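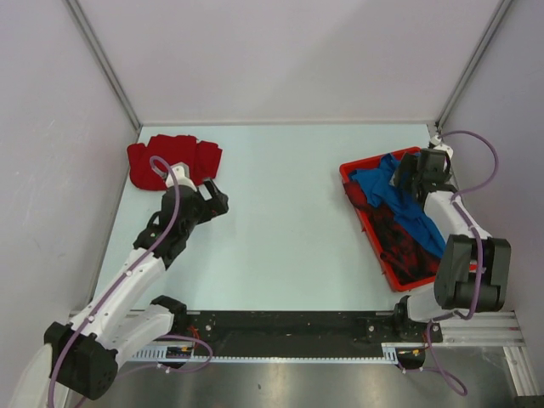 Perguntaram aqui na lista, na terça, se é mesmo possível tirar um vermelho a sério da garança numa cozinha normal, ou se estamos todos condenados ao tijolo. Copio a mensagem para quem a perdeu e respondo por baixo, que tenho andado a pensar neste assunto a semana inteira!

> Assunto: garança, outra vez laranja
>
> Boa noite a todos,
>
> Terceira tentativa e terceiro laranja. Usei raiz cortada, comprada na Zimport, mordente de alúmen, tudo como vem no folheto. Deitei a raiz na panela com a lã, subi o lume, deixei fervilhar um bom bocado e desliguei. Ficou cor de telha. A telha é bonita, não digo que não, mas eu queria vermelho para um colete que já tenho meio desenhado.
>
> As minhas dúvidas são estas: é a raiz que é fraca? É a água? (A minha é muito macia, o sabão faz espuma que nunca mais acaba.) Compensa comprar o extrato? E dá para salvar as meadas que já saíram laranja, ou mais vale fazer as pazes com elas?
>
> Obrigado desde já. Se alguém tiver notas, mesmo em rascunho, mande.

Que boa pergunta, e que sorte a minha, porque passei pelo mesmo! As minhas primeiras meadas de garança deram para um cachecol inteiro cor de cenoura cozida, que ainda uso e de que gosto muito. Vou por partes, mas aviso já que me vou perder pelo caminho.

**A temperatura**

Aqui apostava quase tudo. «Fervilhar um bom bocado» é o caminho mais direto para a telha. A raiz tem vermelhos, mas também tem amarelos e castanhos, e estes soltam-se muito mais à vontade quando a água aquece demais. Eu agora aqueço devagar, devagarinho, até a água fumegar sem uma única bolha, e mantenho assim. Se aparecer movimento na superfície, tiro a panela do bico durante uns minutos. Um termómetro de cozinha ajuda imenso, e convém que fique só para as tintas (o mesmo para a panela, a colher e o coador, que não voltam à comida).

Depois apago o lume e deixo a lã a dormir lá dentro até ao dia seguinte. É uma tortura, porque apetece ir espreitar. Eu vou espreitar. Mas não mexo!

**A raiz**

Duvido que seja fraca. A da Zimport costuma vir em pedaços grandes, isso sim, e os pedaços grandes demoram a largar a cor. Ponho-a de molho em água fria de um dia para o outro e a seguir passo-a num moinho de café velho. Antes de a usar, dou-lhe um banho rápido de água morna e escorro. Esse primeiro líquido sai amarelado, e há quem o deite fora. Guardem-no! Num frasco à parte dá uns pêssegos lindíssimos em algodão com alúmen, e a pessoa fica com duas cores em vez de uma.

Na última panela usei 172 gramas de raiz já moída para cerca de 95 gramas de lã. Sei que é um exagero, há receitas com metade disso e menos, mas eu queria um vermelho carregado e não me arrependi nem um bocadinho. E com a mesma panela fiz ainda mais banhos: a segunda meada saiu coral, a terceira salmão, e a quinta já era um rosa tão pálido que só se percebe ao lado de uma meada crua. Foram 5 ao todo. Dispostas em fila no estendal pareciam um pôr do sol, fiquei parva a olhar para aquilo.

**A água**

Tens razão em desconfiar da água macia. A garança gosta de cálcio, e com água muito macia o vermelho custa a abrir. Junto uma colher de chá de carbonato de cálcio em pó ao banho, bem desfeito num pouco de água antes. Já usei giz de alfaiate ralado numa emergência e também já ouvi quem use casca de ovo moída, mas isso nunca experimentei, por isso se alguém experimentou que conte.

Atenção ao vinagre: há uma receita antiga que circula nesta lista e que manda pôr um golinho «para fixar». Na garança o ácido puxa tudo para o laranja. Se puseste, aí tens mais uma pista.

**O mordente**

Não dizes quanto tempo deixaste no alúmen. Eu faço o mordente a frio, num balde com tampa, e deixo ficar 7 dias. Vou lá mexer de manhã quando me lembro. Pode ser muito mais rápido a quente, claro, e quase toda a gente faz a quente, só que a frio a lã fica tão macia que já não volto atrás. A lã Dralbridge, que é a que uso mais, feltra se uma pessoa olhar para ela com má cara, e assim não se queixa.

Depois do mordente enxaguo uma vez e vai húmida para o banho de cor. Se for seca, molho-a bem primeiro, pelo menos uma hora, porque a lã seca apanha a cor às manchas. (Às vezes quero manchas! Mas nesse caso quero escolhê-las.)

**Extrato ou raiz**

O extrato da Prumon é cómodo, dissolve-se bem e dá um resultado muito igual de panela para panela. Se precisas de várias meadas da mesma cor para o colete, eu pensaria nisso a sério. Com a raiz, o truque é tingir tudo no mesmo dia e na mesma panela, e para um colete é preciso uma panela que não cabe em todos os fogões. O vermelho do extrato parece-me um pouco mais frio. O da raiz tem mais fundo, muda conforme a luz, e ao fim da tarde, então, fica uma coisa do outro mundo. Mas isto é gosto meu.

Uma mistura que me entusiasma: raiz no primeiro banho e uma pontinha de extrato no segundo. Só fiz amostras pequenas, presas com alfinete no caderno, e ainda não percebi como resistem à luz. Tenho metade de cada amostra tapada com cartolina na janela da marquise e em setembro do ano que vem digo.

**As meadas laranja**

Têm salvação, sim! Três ideias, da mais mansa para a mais atrevida.

Podes voltar a metê-las num banho novo de garança, com o cálcio e a temperatura baixa. O laranja fica por baixo e o vermelho sai quente, um bocado a puxar ao ferrugem. Para um colete acho que ficava lindo.

Podes passá-las num banho muito fraquinho de carbonato de sódio, morno e curto, que vira a cor para o rosado. Cuidado com a lã, que não gosta de coisas alcalinas, e enxagua logo muito bem. Experimenta primeiro num fio.

E podes sobretingir com cochonilha. Aí saem vermelhos e framboesas de fazer parar o trânsito, embora já não seja só garança e eu perceba que haja puristas na lista (olá, gosto muito de vocês).

Ferro é que não, pelo menos para isto. Escurece tudo para um castanho arroxeado. Para riscas dá um contraste ótimo, mas é outro projeto.

**Lavagem**

Deixa as meadas secarem à sombra e, se conseguires aguentar, espera uns dias antes da primeira lavagem a sério. Eu lavo à mão com o sabão Choo, o líquido, em água fria, e nas primeiras águas ainda sai alguma cor. Não é motivo para alarme, são restos de tinta e de pó da raiz que ficaram entre as fibras. Se continuar a sair muito depois disso, aí já desconfio do mordente. Os detergentes de máquina mais fortes também mexem no tom, e uma peça de garança nunca vai para dentro do mesmo alguidar que uma camisa branca de que se goste.

Sobre os pós da raiz no fundo da meada: sacode-a ao ar livre depois de seca. Dentro de casa, não. Tenho um rodapé cor-de-rosa a provar isto.

Se quiseres, manda-me a morada em privado e ponho no correio um saquinho com amostras dos cinco banhos, com as notas atrás. E manda fotografias do desenho do colete, por favor, que fiquei curiosíssima! Gola em bico ou redonda?

Já agora, alguém na lista cultiva garança em vaso? Tenho duas plantas fundas num caixote, ainda muito novas para arrancar, e as hastes agarram-se a tudo, até às mangas da minha camisola. Gostava de saber se as raízes engrossam alguma coisa em pouca terra ou se ando só a regar ervas.

Abraços e boas panelas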